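3.2 Demonstration by remote control

All tasks in the bedroom set were taught in simulation. The operator wore a headset and held one controller in each hand, and the two arms of the simulated robot followed the controllers directly. We had first tried guiding the arms by dragging them with a mouse, one joint at a time, but the paths were jerky and the policy copied the jerks. The mouse recordings were dropped in February.

Each operator gave 16 demonstrations per task after a practice period of 8 minutes. A demonstration ended when the operator pressed the trigger twice. It was kept whether or not the task had been done properly, and marked as good or bad afterwards by the second author. In total 200 demonstrations were kept as good. A further 17 were left out of training because the link to the simulator had stalled for long enough to leave a gap in the joint record.

Operators saw the room from the robot's own viewpoint and could call up a view from either gripper. Most used the gripper views only for the last part of a reach. Two complained that turning the wrist made the walls swing round, and that they lost track of which way was up. We did not level these views, as the policy receives them in the same form. Arm positions were stored with every set of views, so that the two can be matched in training.

Objects on the bed were placed afresh before each demonstration. The operator was told which object to go for but was given no advice on which arm to use. Folke Tveit's earlier recordings on the Palteo arm fixed this choice beforehand, and we wanted to see how far operators would differ when left alone. The results are in Section 4.
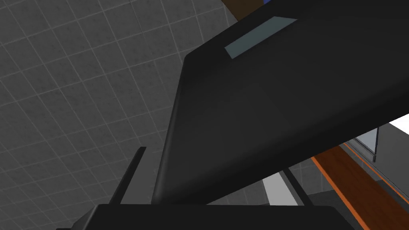
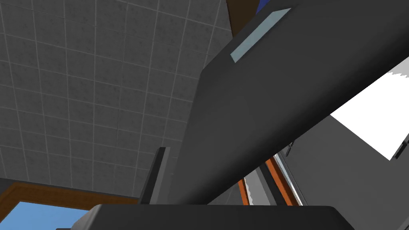
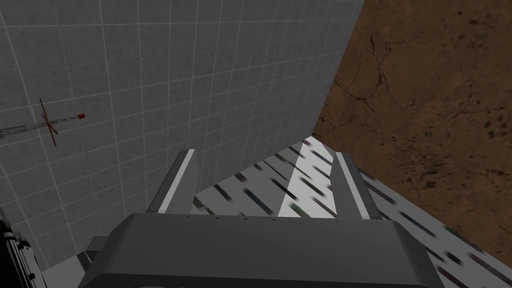
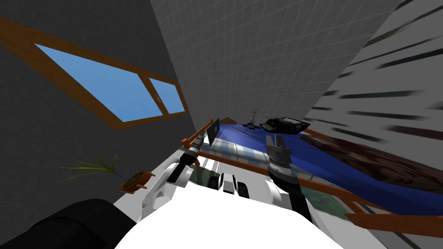

Figure 3. Views from the simulated bedroom. The first three are close views with part of a gripper showing; the last shows both arms reaching towards the bed.

Hullside, 25th November

Liv Eide wrote the recording software and ran the sessions. The full list of tasks is given in the appendix, together with the wording read out to operators.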